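J'ai encore passé une demi-heure hier à lire des gens qui se disputent sur le paillage, et je crois que je suis fâchée avec la moitié des jardiniers de ce pays. Tant pis, je me lance : on paille trop ! On paille partout, tout le temps, comme si la terre nue était une maladie.

Chez moi, à Wundale, le sol est lourd et froid. La première année, j'avais étalé jusqu'à 20 centimètres de paille en mars, toute fière. Résultat : des limaces grosses comme le pouce, et des semis de carottes que je n'ai jamais vus lever. 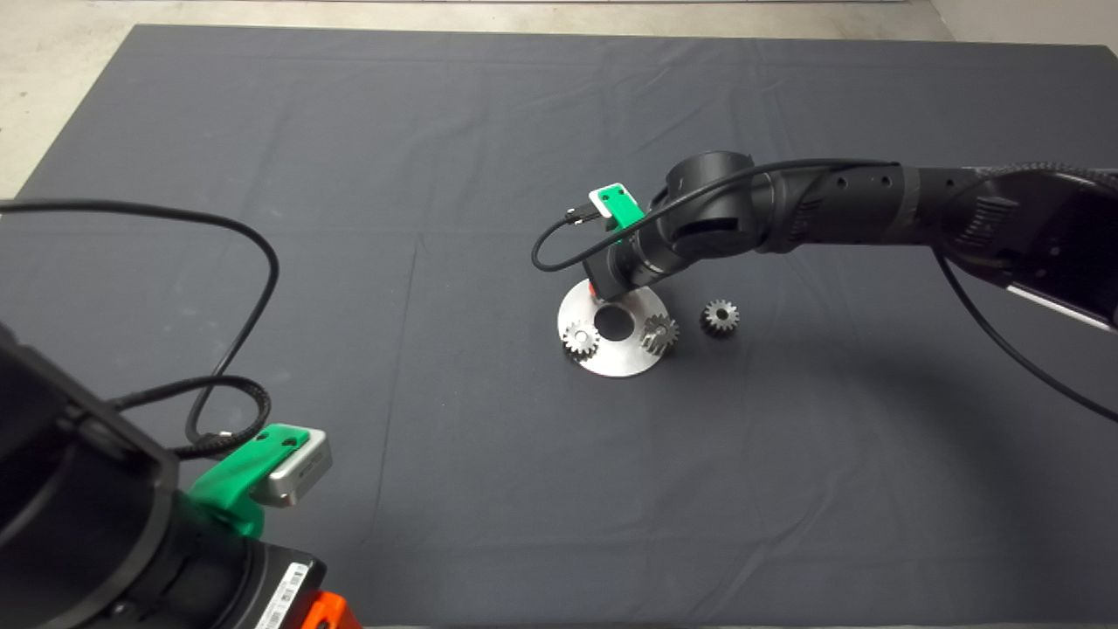

*Tissu gris foncé étalé sur la table.*

Ma voisine Marloes Koster, elle, laisse ses planches à découvert jusqu'à ce que la terre se réchauffe - et elle récolte ses radis bien avant moi. Elle paille ensuite, en couche fine, autour des tomates et des courges (là, je suis d'accord, c'est précieux en plein été).

Ce qui m'agace, ce sont les recettes toutes faites. Un jardin de sable en plein vent et un potager d'argile au fond d'une vallée, ça n'a pas
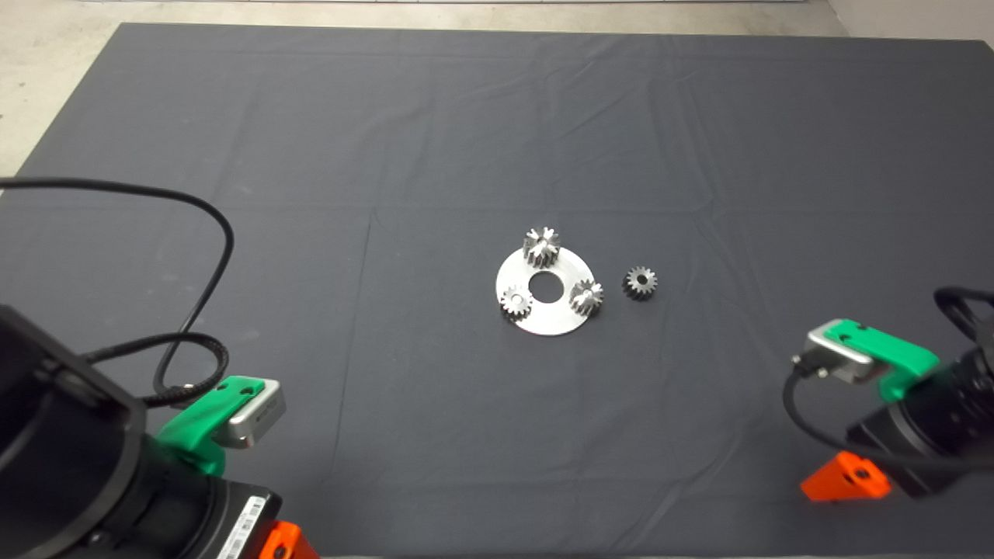 les mêmes besoins, enfin ! Grattez la terre, mettez la main dedans, regardez si elle colle. Moi, je garde mes feuilles mortes pour septembre, quand les planches se vident, et au printemps je retire tout sur les cinq rangs de semis. Les merles font le reste du ménage, et ils ne demandent l'avis de personne.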